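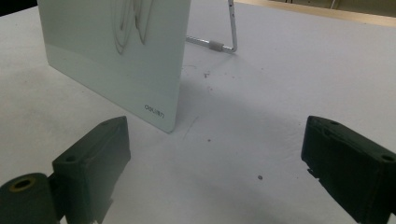 How to Set Up a Daily Psalm Reading Plan for a Small Group

The Book of Psalms has 150 entries of very uneven length. Psalm 117 has two verses; Psalm 119 has 176. A plan that assigns one psalm per day gives readers one minute of work on some days and twenty on others. The method below divides the readings by verse count. It was first drawn up for the evening group at the Bedness chapel and can be adapted to any group that meets once a week.

What you need

A Bible with numbered verses. All members should use the same translation, or at least translations with the same numbering. Many Jewish editions, and some Catholic ones, count the psalm title as verse 1, so a verse number can be off by one or two.
A sheet of paper or a spreadsheet with four columns: day, psalm, verses, notes.

Step 1. Set the length of the plan

Choose a number of weeks. The Bedness plan runs for 23 weeks with six reading days in each, and the seventh day is left open for people who have fallen behind. Do not assign new material to the open day.

Step 2. Sort the psalms by length

Mark each psalm as short (up to 9 verses), medium (10 to 22) or long (23 or more). A short psalm can be paired with the one that follows it. A medium psalm stands alone. A long psalm may be split.

Step 3. Split the long psalms

Split at a change of subject or speaker. Psalm 19 is medium by the count above, but it shows where such a break falls: verses 1 to 6 concern the heavens and verses 7 to 14 concern the law. Psalm 119 is already divided into 22 sections of eight verses, one for each letter of the Hebrew alphabet. Assign two sections per day, for a total of 11 days. 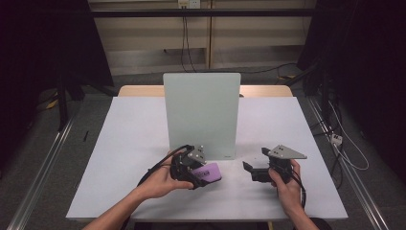 Psalms 42 and 43 share a refrain and are best read on the same day, even though Psalm 42 is of medium length. Psalms 9 and 10 form a single psalm in the Greek numbering and can be treated the same way.

Step 4. Fill in the sheet

Enter the readings in biblical order. If the total runs over the available days, pair more of the short psalms, beginning with the Songs of Ascents (120 to 134). Psalm 132 is the longest of these and should keep its own day.

Step 5. Choose the psalm for the meeting

Pick one reading from the week and write "M" in the notes column. Have it read aloud twice, by different readers, with a minute of silence after each reading. Psalm 13 works well for a first meeting. It is six verses long and moves from complaint to trust.

Step 6. Check the numbering

Compare the finished sheet with every translation in use before making copies. Where the verse numbers differ, write the first words of the reading in the notes column.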